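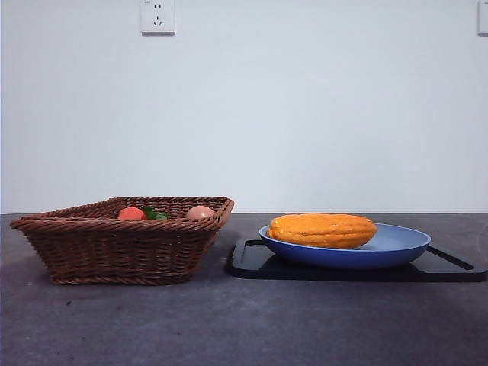

Leave the Basket on the Counter

Most kitchen advice says to clear the counters. I followed it for 5 years, and I think it's bad advice for anyone who cooks on weeknights.

My produce used to live in the bottom drawer of the fridge. I bought well on Friday and forgot half of it by the middle of the week. Greens went to slime under a bag of carrots. When we moved to Grestance the new fridge was smaller, so I put a wicker basket on the counter and started filling it with whatever had to be eaten next. We throw out far less now.

A basket works because you can see over the rim. It should be low and wide, and it should never be full. Mine cost 20 dollars at Pester, and the weave has held up fine. The store also sells a lidded version for 51, which I would skip. A lid turns it back into a drawer.

Keep a tray next to it. Whatever you take out goes on a plate, the plate goes on the tray, and the crumbs and juice stay off the counter. A tray with handles can go straight to the table.

Some food belongs in the cold, and I'm not arguing with that. Leafy things get a day in my basket at most, and in July they don't get that. But the bare counter is a look for people selling a house. I would take a little clutter and a supper made from what I already bought.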